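In Defense of the Boring Errand

My sister-in-law gets everything delivered. Cat litter, stamps, a single lemon once. She told me over dinner in May that she hadn't set foot in a store for anything under twenty dollars since the winter before last, and she said it the way other people tell you they've run a marathon. I get it, I really do! She has two kids and a job that eats her evenings. But I went home a little sad, and I've been trying to work out why ever since.

I like errands. I like the small dumb ones best (the key that needs copying, the one light bulb in the house with the weird base). I keep a list on the back of an envelope, and on Saturday mornings I walk it down to Portela, the hardware store, then over to the post office, then to the bakery if I've been good, and also if I haven't.

Jayson Sebastian works the counter at Portela and he has opinions on every kind of glue. I went in there last fall for a tube of something to fix a drawer and left forty minutes later knowing how his grandmother got rid of moths. Did I need that? No. Have I told the moth thing to at least six people? Yes, and one of them wrote it down.

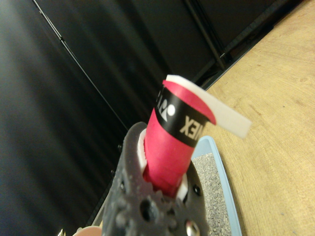

You can't get that from an app. Cuno, which is the one my sister-in-law uses, asks you afterward to rate your experience, and I never know what to put, because a box on the step isn't much of an experience. It came. I brought it in. Five stars, I guess?

What delivery gives you is time

Or so goes the argument, and it's a fair one, so let me take it seriously for a minute. Say my Saturday walk takes two hours. I could get those two hours back every single week and do something better with them. I tried it! For one whole month I ordered everything, and I can tell you exactly where the time went. It went to my phone. I compared two kinds of dish brush. I read a stranger's very long review of a doormat. I tracked a package all the way from the warehouse in Plonton to my own street, where it sat in a van for an afternoon while I looked out the window like a dog.

I also bought more stuff. When you have to carry things home up a hill you get picky, and when somebody else carries them you toss in the second dish brush to get to free shipping. I still have that brush.

Now, I know plenty of people can't walk to a store, or there's no store left to walk to. My aunt lives out past Niltska, the nearest grocery is a long drive on a bad road, and her knees are shot. She should get every lemon in the county brought to her door, and whoever drives it out there ought to be paid a whole lot more. I'm talking to the rest of us, the ones with decent knees and a sidewalk.

And litter is my weak spot, I'll admit that right here. It's heavy, it's dull, and the bag always splits on the same corner. If you want to have that one thing delivered, I won't say a word. I've done it myself in the rain months and felt fine.

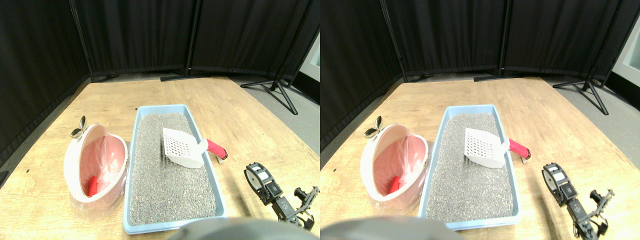 Pick one thing

So my pitch is small. Keep one errand. Take the thing you order most often without thinking and go get it in person for a while, from the same place, around the same time of day, so they start to know your face. It'll be awkward at first. You'll stand in line behind a man returning a hose and you'll reach for your phone, and maybe you'll leave it in your pocket and hear why he's returning the hose.

My sister-in-law says she'll try it with stamps. I told her the good line is the one on the left.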